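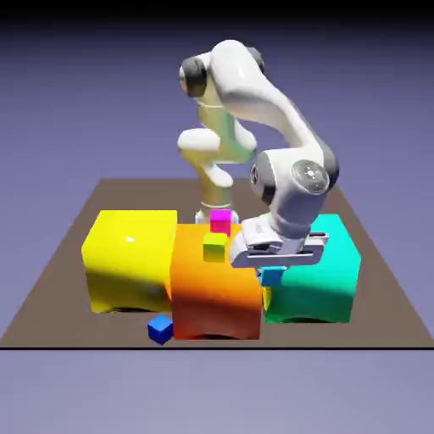
Figure 2. Computer rendering: colored blocks, with a white robotic arm set at the back edge of the group.

3.2 What people mean by "behind"

I went into this part of the study thinking "behind" would be the easy one. Boy, was I wrong! Of the 4,000 short descriptions we collected, the ones with "behind" in them gave us more trouble than all the "next to" and "near" answers put together, and I spent most of February just reading them over and over with a highlighter.

The trouble is that "behind" can lean on two different things. If I tell you the bike is behind the car, I might mean it's at the car's trunk end (cars have a back, so that's fair), or I might mean the car is between me and the bike. Blocks, bottles and trees don't have a back of their own, so speakers have to borrow one, and nearly always they borrow it from where they happen to be standing. Perrin calls this "lending your eyes" in her notes, and I've stolen the phrase for the coding manual.

We had 100 speakers in the Gilel group and 60 in the Skirkalier group. Both groups did the same tasks in the same order, first the kitchen items, then the street items, then the blocks. Sneha Pant and I coded every answer separately and then sat down and argued about the ones we disagreed on. Most of our fights were over answers like "it's back there by the tall one," which I wanted to count as "behind" and she didn't. She won, and those answers sit in the "other" column of Table 4.

One thing I really didn't expect was how often people fixed themselves halfway through. "Behind, well, on the far side of it" shows up in both groups, and so does "in back of," mostly from the older Gilel speakers. Henrik Thiele thinks these repairs come from picturing the listener standing somewhere else. I like that idea a lot, but our tasks never told people where the listener was, so I can't test it with this data. Section 3.3 goes through the repairs by age group, and the full coding rules are in Appendix B.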